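Davutton laundrette to lose its lost property shelf

2/24/21

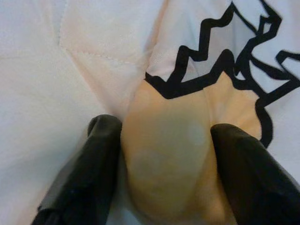 Chiến Ngô
Local news reporter

The lost property shelf at the Nandalex laundrette in Davutton is to be cleared next month, and its contents sent to whoever will have them.

The shelf runs the length of the back wall, above the dryers, and holds 168 unclaimed items. Most are socks. The rest includes 31 pillowcases, a christening gown, several hats and one half of a pair of curtains, the other half presumably still hanging somewhere in the town and letting in the light.

Hưng Đinh, who took over the lease in October, said he had inherited the shelf along with a broken change machine and a strong smell of lavender.

"The last owner told me people always come back for their things," he said. "I asked him when. He said he'd only been there 28 years."

A notice in the window asks customers to claim anything they recognise before the shelf comes down. So far it has produced one reunion, between a Cedinard Road resident and a tea towel showing the bridges of Northumberland. She is understood to have been pleased, though she did ask whether it had always been that colour.

Not everyone is in favour. A letter taped beneath the notice, unsigned but in very good handwriting, calls the shelf "part of the character of the parade" and suggests that it be kept as a display. A second hand has added: "Of what?"

Mr Đinh plans to put a folding table where the shelf is now, with a bench beside it. Customers currently fold on top of the machines, an arrangement that works well until the spin cycle.

Anything in decent condition will go to the charity shop two doors down, which has agreed to take the pillowcases and hats but has drawn the line at single socks. Those will be offered to Trịnh, the upholsterer on the corner, for use as stuffing and polishing rags. The christening gown will be kept behind the counter for another year.

Items can be claimed during opening hours, from 8 in the morning. Proof of ownership is not required – although for the curtain, Mr Đinh said, he would quite like to see the other one.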